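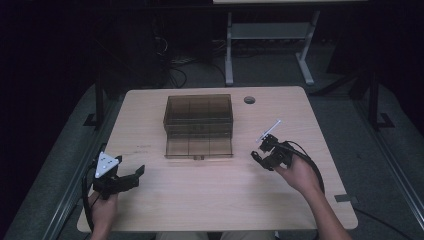 The hand-held grippers at the Tratmont open day, with the storage box on the table.

From: Chrysanthi Koutsoukos
To: visits list
Subject: Re: Tratmont in November

Keith Horrocks wrote:
> Did anyone get a go on the grippers, or was it look only?
> And is it worth the train fare for the next one?

Keith,

Yes, we could try them. You sit at the table with one gripper in each hand and work on whatever is put in front of you, in our case a plastic storage box without its lid. Each gripper has a marker on top and a cable — mind your sleeves. Ningsih Goh ran the table and gave each of us 3 minutes, which went quickly. I found the left hand much harder than the right.

The talk was in the room upstairs and ran over. Tirta Manurung said they had 379 recordings so far and want 1000 before they start on the next task.

I'd say go. There are 60 places and you book through Calum Gillies. Parking is poor, so the train is the better bet anyway.

Chrysanthi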